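Search this board Go Advanced

Plestano Practice Forum > Working Drafts > Hand-held Gripper Work: Draft Code, Section 4 (Glassware and Knitted Materials)

m_chan_secretariat
Oct 28, 2024
Members are invited to comment on Section 4 of the draft code of practice for hand-held gripper recording. The text under consultation reads as follows.

4.1 Every station shall carry a number that remains legible from the operator's seat.
4.2 Glass articles shall be inspected for chips at the rim before each session and withdrawn if any are found.
4.3 Knitted articles that shed fibre shall be kept clear of the gripper's moving parts between takes.
4.4 The lens of the gripper camera shall be wiped at each change of object.
4.5 Overhead lighting shall be left in its ordinary state. Any departure from it shall be entered in the session log.

Comments should quote the clause number and, where a change is sought, offer replacement wording.
Marlene Chan, Secretariat

vcarrasco
On 4.4, Clistel cannot support the clause as drafted. Our operators change objects many times in an hour, and wiping at each change would slow the work and, in our experience, scratch the lens covers. We replaced 19 covers at one site before we stopped wiping by rote. I propose: "The lens shall be inspected at each change of object and wiped where residue is present."

On 4.1 we have no objection.
Vega Carrasco

hutchins.y
I must disagree with the previous member on 4.4. Inspection depends on the judgement of a person who is tired by mid-afternoon. A wipe is either done or it is not, and an auditor can confirm it from the log. The scratching Ms Carrasco describes suggests the wrong cloth. I would keep the clause and add "using a lint-free cloth reserved for the purpose."

I also ask the Secretariat to clarify "between takes" in 4.3. Does this include the interval in which the operator resets the objects by hand?
Yolanda Hutchins

m_chan_secretariat
In reply to hutchins.y: the drafting group intended the resetting interval to be included. I have noted that the text does not say so.

asotomayor
Speaking for Tekach, I should like to raise 4.5. The phrase "ordinary state" is not defined anywhere in the draft. Our rooms have ceiling tubes and some also have windows, so the ordinary state at eight in the morning bears little resemblance to that at four in the afternoon. If the purpose is to have natural variation in the recordings, the code should say that. If the purpose is to be able to trace variation afterwards, then a log entry is needed at the start of every session, whether or not anything has been altered.

Glare is a separate matter. When the gripper is tilted so that the lens points to the ceiling, a fitting can wash out a considerable part of the view. I do not suggest forbidding this. Operators must be free to turn the wrist, and a rule against it would produce stiff, unnatural handling. I suggest only that the code acknowledge it and direct reviewers not to reject a take on that ground alone.
Aurelio Sotomayor

hutchins.y
I support the log entry. I do not support the instruction to reviewers. A take in which the object cannot be made out is of no use to the people who receive it, whatever the reason.

asotomayor
With respect, those are two different cases. A bright fitting behind a jar does not by itself hide the jar. The reviewer should be asked whether the contact between the gripper and the object can be followed. May I offer the following:

"4.6 The presence of overhead lighting in the view shall not of itself be grounds for rejection. A take shall be rejected where contact with the object cannot be followed for the greater part of its length."

vcarrasco
Clistel would accept 4.6 in that form.

ipacheco
I have read the thread with interest and have three points from Peñalver, where we have been following the draft since April as a trial.

First, 4.1. The wording asks only that the number be legible to the operator. It is at least as useful to have it on a placard that the gripper camera is likely to catch in passing. We find that a take with a wrong label can often be put right from the footage alone. I would add "and, where practicable, from the working area of the adjoining station." The style of numbering should also be uniform. A room that uses "04" at one station and "5" at the next invites error in any list sorted by machine.

Second, 4.2. A rim check before the session is sufficient for jars that stay on the bench. Where glass is handled together with soft goods, I would ask for a second check at the midpoint, so 2 in all. Fibres catch on a chipped rim, and a knitted glove can conceal the chip from the person holding it.

Third, I agree with Mr Sotomayor on 4.6. Knitted material close to the lens takes up a good deal of the view, and reviewers new to the work tend to treat this as a fault. It should be named in the clause beside lighting.
Itziar Pacheco

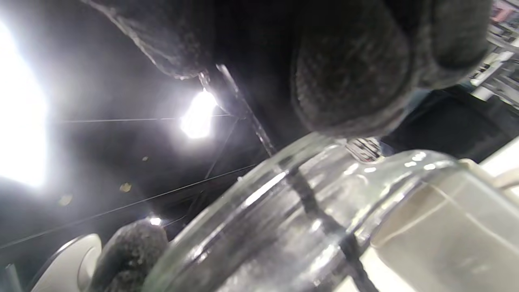
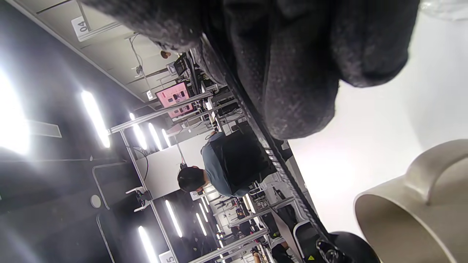 Gripper camera views. First: clear glass jar with grey knit glove. Second: dark grey knit fabric, with the station 04 placard at top left.

hutchins.y
On the midpoint check I am in full agreement. On naming fabric in 4.6 I remain unpersuaded. The second view is filled by fabric across most of its upper half, and a reviewer ought to be entitled to ask what is being recorded. I would accept the addition if it were limited to takes in which fabric is the object being handled.

ipacheco
That limitation would exclude any take where cloth and glass are handled together, so I cannot agree to it. I should be content with "where fabric is among the objects listed for the task."

hutchins.y
Agreed on that wording. My objection to the change in 4.4 stands.

m_chan_secretariat
I have recorded the following for the next draft: 4.1 amended, with numbering in two digits throughout; 4.2 amended to add the midpoint check; 4.3 clarified to include resetting; 4.5 to require an entry at the start of each session; 4.6 inserted with Ms Pacheco's addition. Clause 4.4 is carried forward unresolved, with both forms of wording shown in the margin. Members with evidence on lens cover wear are asked to send it to the Secretariat in writing.

Contact the Secretariat | © Plestano Practice Forum | Back to top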